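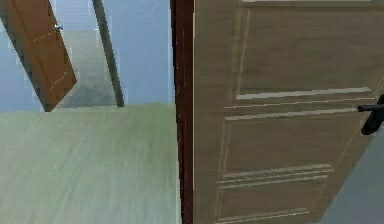
Door handle finder: progress to 8th November

Prepared for Melur Mangundap, Lumenta program office, by Ye-rin Sung

The headline number is that the handle finder now passes 263 of the test views in the simulator. I would not put much weight on it. Most of those views show one door, fairly upright, with the handle well inside the view. Black levers on pale wood are easy. Small round knobs on a door further back are where it goes wrong, and a steep camera tilt makes that worse.

What was done

Sekar Osman rewrote the step that decides which door the planner should care about. When two doors stand open at once, the old code often joined them into one. The new code splits them by depth first. It failed on 67 views, down from 113 in April, but the test set changed in between – so please don't quote that as a trend.

Danang's panel-line filter is in. Raised moulding was being read as the edge of the door, which threw off the hinge estimate.

What I don't believe yet

The Niltero planner reports a confidence score for every handle. It is high when the handle is half out of view, and I can't see why it should be. Nothing has run on real doors.

Next

We need 14 more days on the score before any hardware booking. Kamarul would like to book now. I'd hold the money until the tilted views are rerun on a fixed test set.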